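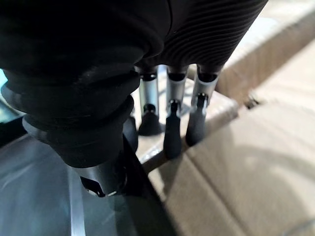
# Skevamau verlegt Sohlenlager nach Pernoreck

Pernoreck, 16. September 2020 -- Die Firma Skevamau hat ihr Lager für Einlegesohlen in die Halle am Ortsrand von Pernoreck verlegt. Seit Anfang des Monats werden die Bestellungen dort zusammengestellt, in Kartons gepackt und verschickt. Der alte Standort im Nachbarort ist geräumt, der Mietvertrag läuft noch bis zum Jahresende.

Der Umzug war bereits im Mai angekündigt worden. Damals sollte zunächst nur der Versand umziehen, die Reserve wäre am alten Ort geblieben. Davon ist das Unternehmen im Sommer abgerückt. Zwei Lager nebeneinander zu führen, hätte jeden zweiten Tag eine Fahrt mit dem Transporter bedeutet, und die Halle in Pernoreck bietet mit 400 Quadratmetern genug Platz für beides. Ein Teil der Fläche wird bislang noch nicht genutzt. Über eine Untervermietung ist nach Angaben der Firma nicht entschieden. 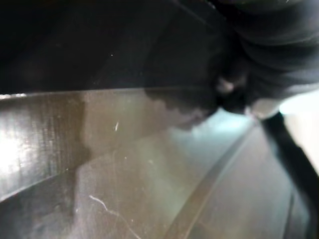

Gelagert werden vor allem Einlegesohlen für Arbeits- und Wanderschuhe. Das Sortiment umfasst zurzeit 99 Artikel, wenn jede Größe einzeln gezählt wird. Am stärksten gefragt sind die mittleren Größen des Modells Toledo, eine schwarze Sohle mit erhöhtem Rand. Sie liegt deshalb gleich neben dem Packplatz. Seltene Größen kommen in die hinteren Reihen und werden nur zweimal in der Woche nachgefüllt.

Für den Packbereich hat Skevamau Regale mit gelben Böden und schwarzem Metallgestell aufgestellt. Auf den hellen Flächen sind die dunklen Sohlen besser zu erkennen als auf den grauen Blechböden, die am alten Standort standen. Die Ware liegt dort offen und mit Abstand. Linke und rechte Sohle sollen vor dem Einpacken noch einmal verglichen werden, denn falsch zusammengestellte Paare waren im vergangenen Jahr der häufigste Grund für Rücksendungen. Wie viele es waren, teilte das Unternehmen nicht mit.

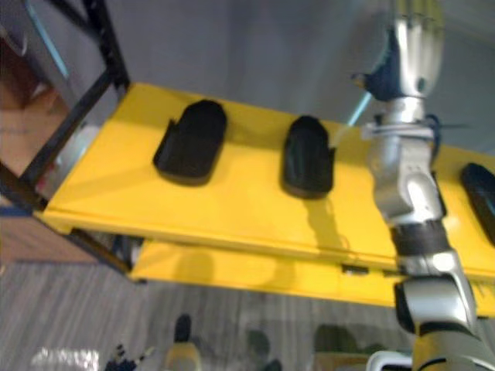 Die Regale stammen aus einer Geschäftsauflösung und waren gebraucht günstiger als neue Ware. Einige Böden mussten gekürzt werden, damit zwischen Regal und Wand ein Durchgang bleibt. Insgesamt kamen 16 Regale nach Pernoreck, zwei davon stehen noch zerlegt im hinteren Teil der Halle. Sie werden gebraucht, sobald die Wintersohlen eintreffen. Mit dieser Lieferung rechnet die Firma Mitte Oktober.

Geändert hat sich auch die Verpackung. Bisher wurden kleine Bestellungen in gepolsterten Umschlägen verschickt, größere in Kartons. Jetzt gehen alle Sendungen an Händler im Karton hinaus, in zwei Größen. Die Umschläge bleiben den Einzelbestellungen vorbehalten -- jedenfalls bis der Vorrat verbraucht ist. In der ersten vollen Woche verließen 463 Pakete die Halle. Das sind etwas weniger als üblich, was Skevamau mit der Umstellung erklärt. Einzelne Händler mussten zwei bis drei Tage länger auf ihre Ware warten.

Zu den Abnehmern gehört das Schuhhaus Kellham, das seine Sohlen bisher direkt im Lager abgeholt hat. Für solche Kunden gibt es in Pernoreck eine Ausgabe an der Seitentür. Sie ist vormittags besetzt, eine Anmeldung bis zum Vortag wird erbeten. Parkplätze sind vor der Halle vorhanden, die Einfahrt liegt allerdings an der Rückseite und ist bisher schlecht ausgeschildert. 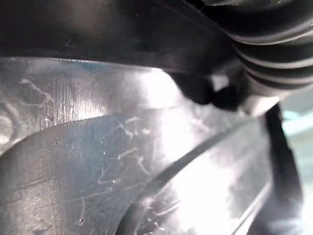
Bei Kellham hieß es dazu, der Weg sei nun zwar länger, die Ware habe bei der ersten Abholung aber fertig gepackt bereitgestanden. Früher habe man oft warten müssen, bis alle Größen beisammen gewesen seien. Man wünsche sich allerdings, dass die Ausgabe wenigstens an einem Nachmittag öffne. Vormittags sei im Laden kaum jemand zu entbehren.

Skevamau will die Öffnungszeiten nach der Wintersaison überprüfen. Bestellungen und Rücksendungen sind ab sofort an die Anschrift in Pernoreck zu richten. Pakete, die noch an den alten Standort gehen, werden bis zum Jahresende weitergeleitet.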